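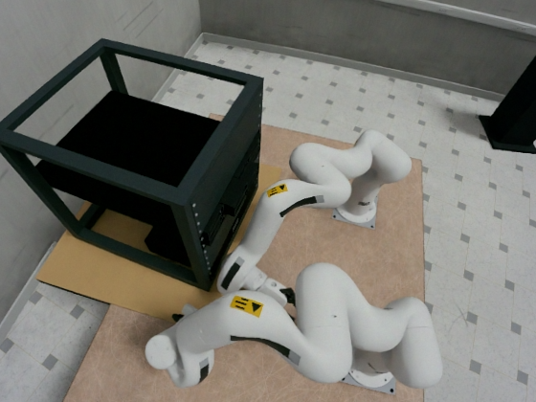
25 Mar 2019

Kimico, a maker of desktop 3D printers with headquarters above a tire shop in Paredes, has started taking orders for a filament recycler that it says will turn failed prints back into usable plastic. The machine is called the Munia. It costs $1,000, and it will ship in December, a month the company has now promised for two different products in two different years.

The idea is simple enough. Anyone who owns a 3D printer also owns a box of things that were supposed to be something else: the phone stand that came loose at hour six, the vase that turned to spaghetti, the left half of a dragon. The Munia takes the contents of that box, chops them up, melts them, and pushes the result out as a fresh strand of filament wound onto a spool. The spool goes back on the printer, where it can be used to make another left half of a dragon.

Recyclers of this kind have been around for years, and most of them share a weakness. Filament has to be the same thickness all the way along or the printer underfeeds, overfeeds, or jams, and home-brewed filament tends to be lumpy. Kimico's answer is to measure the strand as it leaves the nozzle and change the speed of the puller wheels to match. If the strand comes out too fat, the wheels speed up and stretch it. If it comes out too thin, they slow down. When the strand is beyond saving, the machine snips it off and drops it back into the hopper, a level of self-criticism not often seen in household appliances.

"People kept asking us for a better printer," said Uriel Yáñez, Kimico's founder and chief engineer. "I looked at what they were printing and decided they needed a better trash can."

Yáñez said the machine will process a 500-gram batch in 8 hours, not counting the time needed to dry the plastic first. Drying matters a good deal, as anyone who has heard damp filament crackle its way through a hot nozzle will know. The Munia doesn't include a dryer. Kimico sells one, and the order page brings it up three times before checkout.

At launch the recycler will handle PLA and PETG, one at a time, with a purge in between. ABS is listed as "coming," with no month attached. Flexible plastics are not supported and, according to the draft manual, should not be introduced "under any circumstances, including curiosity." Mixed scraps are also out. Owners will need to sort their failures by material before feeding them in, and the company suggests keeping labeled bins, advice that assumes a kind of customer this reporter has yet to meet.

Color is a different story. The Munia doesn't care what colors go in, and over time everything put through it heads toward the same gray-brown. Kimico's website calls this shade "Studio Neutral." For buyers who object, there will be small packets of dark pigment, sold separately, which turn Studio Neutral into black.

The company also concedes that plastic can't go around forever. Each trip through the heat makes it a little more brittle, and the manual recommends blending in fresh pellets after the first pass. Kimico sells those too. Yáñez wouldn't say how many rounds a given piece of plastic could survive, only that his office had a coat hook on its fourth life and that he no longer hung a heavy coat on it.

Longtime customers may be approaching the December date with some care. Kimico's last big announcement was the Zaltlow, a low-cost resin printer that was supposed to arrive for the holidays and turned up the following May with a power supply for the wrong continent. The company replaced the power supplies free of charge and threw in a bottle of resin by way of apology. The resin was the discontinued mint green. Reviews of the printer itself, once it could be plugged in, were mostly kind.

Yáñez said the Zaltlow episode had changed the way the company does things. The Munia's parts have been ordered earlier, final assembly has moved from a contractor to Kimico's own floor in Paredes, and the power supply now works anywhere. He added that someone has been given the job of checking the plug. He declined to name the person, saying they were under enough pressure.

There is also the question of whether the thing pays for itself. Ordinary PLA is cheap, and a buyer would have to ruin an impressive amount of it to get $1,000 back, before adding in electricity, pellets, pigment, and the dryer. Kimico has put a savings calculator on its site. Entering the habits of a typical weekend user returns the message "Consider sharing with a friend."

The company thinks its better customers may be schools, libraries, and shared workshops, where scrap builds up by the barrel and someone else pays for the machine. A version with a larger hopper and a lockable lid is planned for that market. The lock was requested by teachers, Yáñez said, after early test units were fed a granola bar, part of a ruler, and a quantity of glitter. The glitter went through without a problem and, by his account, gave the best-looking spool the company has made so far. It has no plans to support glitter.

Orders are open now on the company's site, with a deposit that can be refunded until the unit ships. The first batch comes in one casing color, white, and buyers who order before the end of the month get 2 spare cutting blades and a sticker sheet for those labeled bins. Kimico says it will post a production update every month until delivery. The page for those updates is already live, and still carries the Zaltlow logo.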